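Rellow Two-Bin Picking Station

By the Gonport shop desk
17 Jun 2025

The Rellow is a two-bin station for people building a picking cell at home or in a shared workshop. It goes on top of a table you already own. You supply the arm, the gripper and the table. We supply the bins, the base sheet and the drawings.

We built the first one in April on a bench at the Gonport workshop, and the kit we sell is the same build with cleaner cuts.

What comes with it

Two sheet-metal bins with sloping walls. The walls let small things slide back toward the middle, so the gripper spends less time fighting corners. The metal is bare and will scratch. We don't paint it, as paint chips end up in the gripper joints.

One acrylic base sheet, with the paper left on. Peel it or don't. Ours still has the paper on and it has held up fine.

One bar clamp, plus the Harms mounting pattern printed at full size on paper.

A folder of Godari setup files with start positions for the arm, bin corners and a slow test routine.

What you need

A table that doesn't rock, with a top at least 20 mm thick. An arm that can reach the far wall of both bins from its mount. A two-finger gripper is the easiest place to start. Assembly takes 73 minutes if the arm is already mounted and wired.

Setting it up

1. Lay the base sheet on the table and set both bins on it, rim to rim.

2. Clamp the bins together at one side where they meet. Keep the clamp on the side away from the arm.

3. Run the arm cables along the top of the arm and leave a loop at the last joint. Turn that joint through its full travel by hand before you power anything.

4. Put a few mismatched things in the front bin. Soft toys, thin frames and clear plastic all behave differently, and clear plastic against gray metal is the hard one. Run the slow routine first. 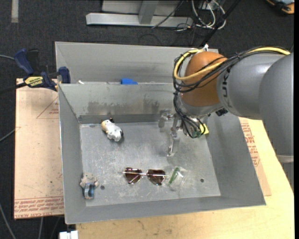

5. Once the slow routine runs clean, raise the speed in steps of 8 percent. Stop if the bins creep on the sheet, and tighten the clamp.

Care

Wipe the bins with a dry rag. Check the clamp and cable ties every 100 cycles. Replacement bins are sold singly and fit either position.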